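Can a Machine Do Your Chores Yet? My Term Project Report
Ostelcombe Technical College, Intro to Automation
Handed in Thursday, January 6, 2022

Why I picked this

I hate clearing the table. I have hated it since I was tall enough to reach the table, and when our instructor said we could pick any question for the term project as long as it had the word "automation" somewhere in it, I knew right away what mine was going to be. Can a robot do it for me? And if it can't, how far off are we?

I figured this would be a pretty cheerful report. There are so many videos of robots doing backflips and so on that I assumed picking up a plate would be the easy part (ha!). So I wrote down two chores, one from the house and one from the shop floor. The house one was moving plates and food around a kitchen. The shop floor one was restocking a shelf, which I know from my weekend job at Nugroho, the grocery store by the bus station. The shelf half is near the end and it's shorter, sorry, I ran out of November.

What I used

I don't own a robot arm and neither does our department, so I did the kitchen part in simulation. The program our lab uses is called Dridar. You get a kitchen, you get an arm with a gripper on it, and you can wreck as many dinners as you like without mopping. I can't say enough good things about the not mopping.

The kitchen is nicer than any kitchen I've ever lived with. Marble counters, navy bar stools, wooden cabinets with those arched panels, a range hood. I spent way too long in my first session just looking around it before I did any work at all, and my lab log for that day has exactly one line in it.

I ran 90 attempts in total. An attempt counted as good if the plate ended up on the counter spot I'd chosen and whatever was on it was still on it. I was strict about the food part. If you hand me a plate and the dinner's on the floor, you haven't helped.

Reaching for a plate

I thought the hard part would be the grabbing. A lot of it was the getting there. A person walks up to a counter and their arm sort of sorts itself out, elbow and all, but with a robot arm every joint has to end up somewhere, and the stools are in the way, and the counter edge is in the way, and then the gripper has to come down at the rim at a decent angle. A plate is a mean thing to grab. It's flat, it's close to the counter, and the only bit worth holding is a thin edge.

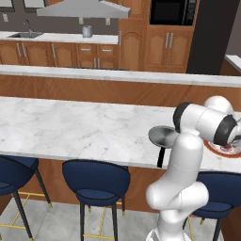
My lab partner read the draft up to this point and said I was being too hard on the arm, that a toddler can't do this either and we don't write reports about how toddlers are a failure. Fair! I've left my wording the way it was but I did think about it for a couple of days, and it changed how I wrote the last section.

I also learned that speed matters a lot less than I expected. I'd been running everything slowly because it looked careful. Then I tried a batch at a faster setting and the reaching got a bit worse, but by less than I'd have bet. What really hurt was the approach angle. Come in too steep and the fingers bump the plate before they close. Come in too flat and they hit the counter. There's a sweet spot and I found it mostly by being annoying and stubborn.

Food on the plate

Empty plates are one thing. Dinner is another – it slides. I used a steak for a lot of these runs since it's a decent lump of a thing and easy to keep an eye on, and I'd seen soup on the menu of objects and wanted no part of it.

Tilt is everything here. When I carry a plate I'm correcting all the time and I don't notice I'm doing it. (Try carrying one with your eyes shut, then go apologize to your roommate like I did.) The arm I was using only corrected when I told it to, so if the wrist turned a little partway through the move, the plate turned with it and stayed turned. Whether the food stayed put then came down to friction, and friction in a simulator is a number somebody typed in. I changed that number once just to see, and my results moved so much that I put it straight back and wrote a worried note to myself.

That's my biggest caution about this whole report, so please don't skip it. A real greasy plate might behave better or worse than mine did and I have no way of knowing which.

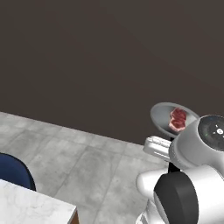 How it went overall

Out of my 90 attempts, 70 were good by my rule. I was thrilled when I added it up, and then I told my mom, and she asked how I'd feel if I broke or dropped the other 20. That's a lot of dinners. At our house that's less than a month of me being grounded.

The misses came in bunches, too. Once I had a bad angle, I'd get several in a row until I fixed it, which makes me think a person who knew what they were doing would score better than me with the same arm.

The shelf, briefly

For the shop floor side I timed myself at Nugroho and compared it to a demo on the Siltar course site, where a machine puts boxes on a shelf. I shelved 300 items in my shift. The demo runs 5 minutes and every box in it is the same size. My shelf had bags of rice, jars, a squashed carton of crackers and a customer's abandoned lettuce. I can't make a fair comparison out of that, so I'm only going to say I think boxes are nearly there and lettuce isn't.

So, yet?

For my table, no. For a tidy counter with one kind of plate and somebody patient standing by, I'd say it's closer than I expected back in the fall, and I came around to my lab partner's view that being clumsy at the start doesn't mean much. If I get to continue this next term I want to try wet plates, stacking, and handing a plate over to a person. I'd also like to try the soup.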